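Workshop Tips: Getting a Two-Arm Folding Station to Behave on Jeans

These notes are for anyone running laundry folding on a bench with two arms and a camera over the table. Most of them came out of our bench at Skirkden. Shirts were easy. Denim took us until October.

Keep one garment in the work area

Put the waiting pile on one side and the finished stack on the other, and tell the software where both are. We draw a keep-out region over each in the planner's table map. Without it, the segmenter will happily join a dark sleeve to whatever is lying next to it and plan a grasp on the wrong thing.
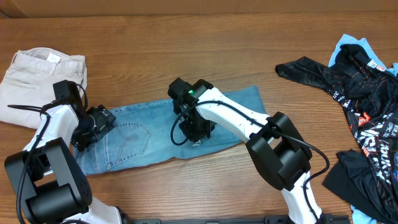 Jeans in the middle, folded chinos on the left, waiting pile on the right.

Redraw the regions whenever the pile changes size. Thirumalai Ramasamy wrote a small script that does it from the overhead view at the start of each cycle. Before that we did it by hand and forgot about half the time.

Find the waistband first

Don't let the planner pick fold lines from the outline alone. A pair of jeans with the legs spread has a lot of outline and most of it is misleading. Label the waistband, the crotch and both hems as keypoints, and have the planner wait until it has the waistband plus one hem. If the confidence on either is low, drag the garment a little toward the open side of the table and look again.

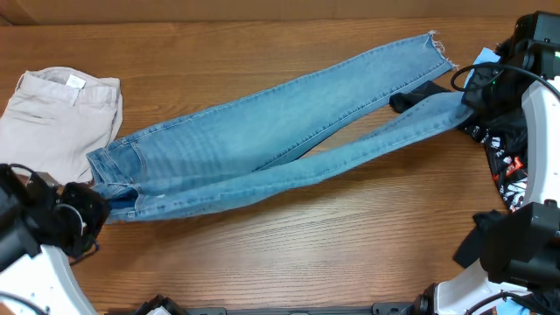
Frayed hems need their own training pictures. Our first model put the hem point out on the loose threads, and the gripper closed on nothing. We added 600 labeled frames of cut and worn hems to the set, for a total of 1379, and misses on that step dropped enough that we stopped logging them separately.

Set the legs parallel before the first fold. It costs one extra move and saves a refold.

Throw out blurred wrist frames

The wrist cameras are close to the cloth, so any quick move smears the picture. Score every frame for sharpness and drop the bad ones before they reach the grasp checker. Don't average them in.
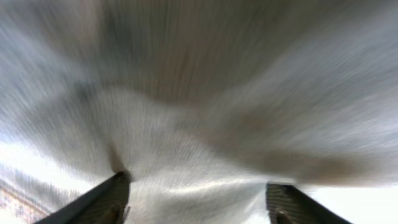

The simplest fix is a pause. Hold the wrist still for 15 frames after a move, then read. Baltasar Orellana wanted to use joint speed as the gate and skip the image score. We tried it for a while. Cloth keeps swinging after the arm has stopped, so now we use both checks.

If you save wrist video for training, save the sharpness score with it. Going back to compute it later on a full drive is a slow afternoon.

Know when to give up on a fold

A bunched pair of jeans looks like a thick, well-folded pair if all you measure is height. Check for edges as well. Topstitching shows up well on denim, and a stitch line that doubles back sharply usually means the waistband has turned over on itself.
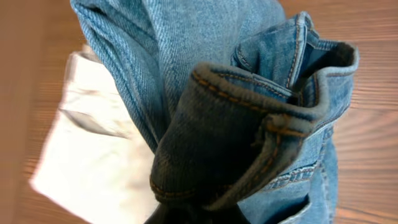

Set a retry limit and put it in the config file, where people can find it. Ours is two. After that the arms let go, back off, and run the spread routine from the beginning.

Keep light and dark garments apart in the queue if you can. The Deng segmenter we run handles the contrast well enough, but the Loder planner treats touching pieces as one object unless the mask has a clean gap.

Small things

Write the software version on the log for every batch. We lost 53 runs to a mix of two planner builds.

Recheck the table height after moving the bench.

The config we use is on the shared drive at Cenudcombe, in the folding folder.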